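Buy the Drink You Will Finish

My neighbor Wiroj Chaiyaporn keeps a shelf in his garage for drinks. When I helped him clear it out in April, we found bottles he had bought on a two-for-one deal and forgotten. Most were past the date on the cap. We poured them down the utility sink one after another, rinsed the bottles, and put them in the recycling bin. It took us most of a morning.

I don't tell this to make fun of Wiroj. My own pantry has the same problem on a smaller scale. I think a lot of households buy drinks and snacks the way they buy batteries, as a thing to have on hand, and then never get to the bottom of the pile. I would like to argue for buying less of it at a time, and for setting out what you do have where people can see it.

Stores don't make this easy. At the Kwok market near me, a single bottle costs nearly as much as a pair. Anyone who can do arithmetic takes the pair. But the second bottle is only a bargain if somebody drinks it, and in my house it often goes behind the rice and stays there. The deal saved me nothing. It also used up space I could have given to food we eat every week.

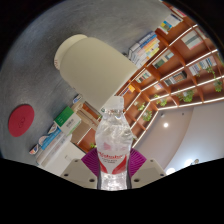
My sister-in-law handles this better than I do. She has a small table by the kitchen door, and whatever packaged food and drink she has bought for the week goes on it. There is no second supply in the basement. When the table is bare, she shops. Her kids complained at first that there was never enough of the good stuff, and then they stopped complaining and started eating what was there, including the crackers none of them claimed to like.

The usual objection is emergencies. People want something in the house if the power goes out or the roads ice over, and I agree with them. Keep water. Keep cans. That is a separate shelf with a separate purpose, and it should be checked twice a year. A case of sweet tea bought on impulse is not an emergency supply, and calling it one is how garages fill up.

The other objection comes from Panagiotis Tomić, who ran a corner store for 14 years and still argues with me over coffee. He says small shopping trips cost more in gas and time, and that people who go to the store more often buy more junk. He may be right about the junk. I have come home from a trip for milk with three things I didn't plan on. My answer is to write a list and walk when I can — the Kwok is only a few blocks away — but I admit that doesn't work for someone who lives out on the county road.

What I'd ask of anyone with a full pantry is modest. Take the packages out and put them on a table. Read the dates. Give away what you won't use while it's still good, and leave the rest out for the week. Wiroj did it after our morning at the sink, and he now has room on the garage shelf for his paint cans, which had been sitting on the floor.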